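Duline Bench Guide — Section 4
Chore sets: hand-held grippers, soft goods
Rev. 5/1/26, edited by Lies Van Leeuwen. Replaces the old Flavthorpe sheet. Bin the old sheet.

4.1 What this section is for

Setting up a bench and running a person through a small household chore with a pair of hand-held grippers, so there's something for the machine to learn from. Covers hats, caps, cloth, light stands. Doesn't cover dishes (Section 6) or anything with a blade (don't).

Short version of where things stand, for new starters who keep asking. Machines can do some chores, some of the time, on a bench somebody has set up nicely. Hard boxes, fine. Anything floppy, still a struggle. The count to date is 3,052 kept runs across all chores and the arm is still worse at soft goods than a bored teenager. Plan your day around that.

4.2 Before you start

1. Board down on the table, flat. Leave some bare wood showing at the side so you can tell if the board has crept.

2. Plug in both grippers. Left cable to left port. If the lights swap sides you've crossed them, go back.

3. Run cables down off the front of the table, not across the board. Cable on the board ruins the run.

4. Seat the operator. Elbows clear of the table edge. Long sleeves are okay but keep cuffs behind the grips.

5. Open and close each gripper 10 times. Listen for grit. Wipe the pads if you hear any.

6. Put the chore items on the board. Stand first, then the soft item behind it or beside it, never on top.

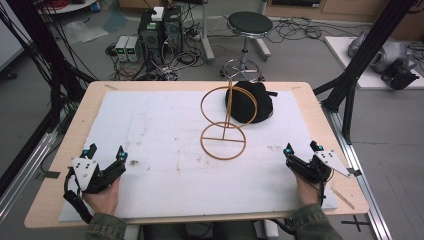 Fig. 4-1. Both grippers at the front of the board, wire-like ringed frame and soft black item set out.

NOTE — Stray bits on the bare wood (sticks, pens) are tolerated if they stay off the board. If one rolls on, stop, take it off, start the run again.

CAUTION — Moving fingers pinch. Low force but enough to hurt. Keep your free fingers out of the linkage when closing.

4.3 Running the chore

1. Press start. Wait for the tone. Don't move before the tone, the first bit gets thrown out anyway.

2. Bring both grippers in slowly. Slower than feels natural. Josphat Athumani's rule is to move like you're carrying soup.

3. Take the soft item with one gripper, steady with the other.

4. Do the chore the same way you'd do it at home, as near as the grippers allow.

5. Let go, back off, both grippers open. Press stop.

Length isn't fixed. Most chores here want one clean try and no fiddling. If you fumble, carry on and finish it — a recovered fumble is useful, an abandoned one gets deleted. Mark it F in the log either way.

Don't talk to the operator during a run. Don't reach in to help. If the item leaves the table, press stop, mark it D and reset from 4.2 step 6.

4.4 Grip on soft goods 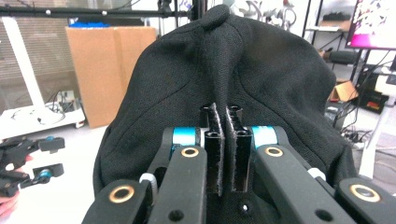 Soft goods are where the arm loses the most runs, and most of it is down to the grab at the start. A shirt or a hat has no edge you can count on, it changes shape the moment you touch it, and the software has to guess where the cloth went. People do this without thinking and can't tell you how. So make the grab plain. Go for a small upright fold between the fingers, with the pads either side and the cloth drawn in so a crease runs down to the grip, and keep well below any button or knob at the crown. Seams are handy for lining up, use them. A big mouthful of cloth feels safer but it slips out sideways on the lift and the arm copies the slip very faithfully. Small fold, square on, then lift.

Settings for soft goods:

Closing force: level 2
Lift speed: low
Pad type: fuzzy grey, not the rubber
Max run per operator before a break: 17

NOTE — Pads wear. When the fuzz goes flat along the inner edge, swap both sides together. Spares come from Ballorar, order through Lies. Don't glue them, the last lot that got glued took a whole afternoon to scrape off.

NOTE — Knit catches on the pads more than woven does. If it sticks when you open up, open wider. No shaking.

4.5 What counts as done

Argued over plenty, so writing it down. The chore is done if a person walking into the room would leave it alone. A hat on a stand that's a bit crooked is done. A hat hanging by one side and about to drop isn't. Same goes when we score the arm later, same rule, no extra marks for neatness.

The arm gets no hints and no second person. If somebody nudges the stand, the try doesn't count. This has upset people. It stays.

For anyone writing up results: say which item, which stand, which bench. "Does hats" is not a result. It does one hat it has seen a lot of. Change the hat and the score drops, change the lighting and it drops again. Laskowska people are trying mixed hats in January and we'll see.

4.6 Clearing down between items

1. Stop the run, check the log has saved before touching anything.

2. Both grippers open. Rest them, don't drop them.

3. Take the items off the board.

4. Check the sheet or board for grit and fluff. Stains are fine and can stay. Loose stuff has to go, it ends up in the pads.

5. Look along the pads for threads. Tweezers, not teeth.

6. Check pivots for play. Any wobble, tag it and fetch the spare set.

CAUTION — Unplug before putting anything metal near the pivots. Yes, tweezers are metal. 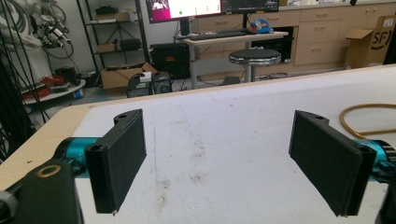 Can the arm do this chore by itself yet, start to finish?
On a good day with the item it was trained on, most of the way. It still needs somebody to lay the chore out beforehand and put things right after a drop, so don't promise anyone a machine that tidys the hall closet.

4.7 Faults seen most

Gripper won't close all the way — thread in the linkage, or force set to zero. Check force first.

Tone doesn't sound — speaker off. Run is still good if the light came on.

Left and right swapped in playback — see 4.2 step 2. Can be fixed afterward, tell Josphat which runs.

Item slides when board is bumped — board not flat. Reseat it. No tape on the board surface please.

Playback jerky — operator too fast. Soup.

Log won't save — disk full, allmost always. Move the old runs over, don't delete them to make room.

Anything not on the list, write it on the bench sheet with the run number and carry on with the other set. Section 5 covers shop-floor items (bolts, trays, small boxes) and uses the rubber pads.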